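Prernura Folded Paper Set

Overview

Prernura is a collection of records on folding colored craft paper by hand-sized steps. It covers sheet preparation, creasing, and intermediate shapes. Finished models are listed but not graded.

Contents

sheets.csv: one row per sheet, 2,080 rows
folds.csv: crease sequence for each sheet
colors.csv: color names and paper finish
notes/: free text, one file per session

The set has 258 sessions. Of these, 114 use a single sheet from start to finish. The rest use two or more sheets.

Fields in sheets.csv

sheet_id: integer, unique
color: name from colors.csv
finish: matte, satin or unknown
state: flat, partial, folded
source: Brinadholm or Juhl

Source gives the site where the session was held. Brinadholm sessions have no entry for paper weight. Leave the column null when merging.

Color names

Names follow the Lavetti swatch list. Pastel greens were entered under several spellings before version 2 and are now merged as "mint". Shade varies between planes of the same folded sheet, so color is assigned per sheet and never per panel.

State labels

"Partial" means at least one crease is set and the shape is still open. "Folded" covers any multi-panel shape, including those with a curled edge or an open flap.
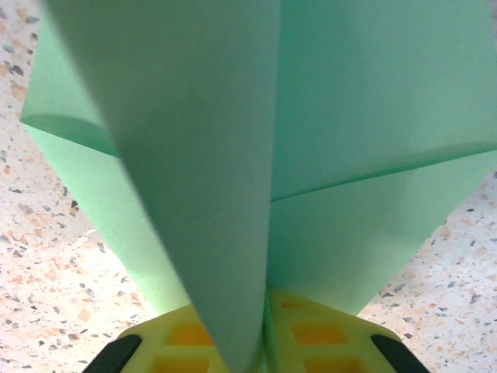 Last modified: 21 Feb 2022

Mint, matte, state "folded". The long front flap narrows to a point at the bottom, and a sharp diagonal crease divides the two panels on the right. The rolled lip at the upper left does not change the label.

Known issues

Crease order is missing for 295 rows. Report label errors to Valdemar Laxdal with the sheet_id.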